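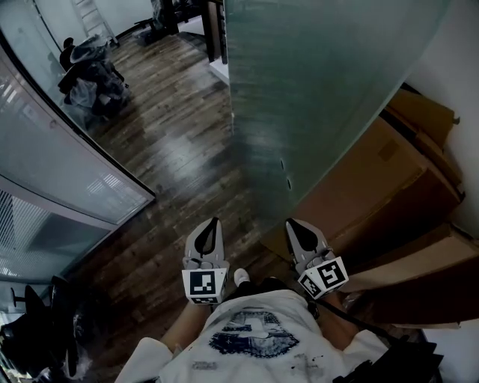

The gripper in the corridor outside the workshop.

06/10/2019
By the Velleck workshop group

Velleck is a shared workshop in Hestulwood. Members build small automation projects on the premises and may take them home to finish. The current group project is Testa, a hand-held two-finger gripper used to record manual tasks for later playback on a robot arm.

What we build

Each Testa unit has two fingers on a light grey body, with square black-and-white markers mounted below them. The markers give software a known shape and size, from which position and angle are worked out. The body is on revision 3. Drawings are kept on the workshop server, and changes are logged against the part number.

Recording is done with one unit or with 2, one in each hand. Doors are a standard task in our list. A large glass panel is harder than a cup or a box: it is heavy, its surface offers little for the fingers to hold, and reflections can hide a marker from the tracking. Runs are kept to 20 seconds. Anything longer is split. The October set holds 107 runs, including those rejected for lost tracking, which are stored in a separate folder.
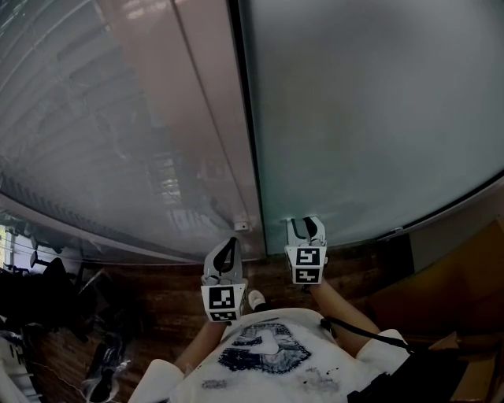
Where we work

The workshop has a main bench room and a store. Printing and soldering are done in the bench room. Arm testing takes place at Kumamholm, where there is a fixed table and an isolating switch.

Membership is open to anyone who has completed the bench induction. Parts for group projects are paid for from subscriptions. Parts for home builds are charged at cost.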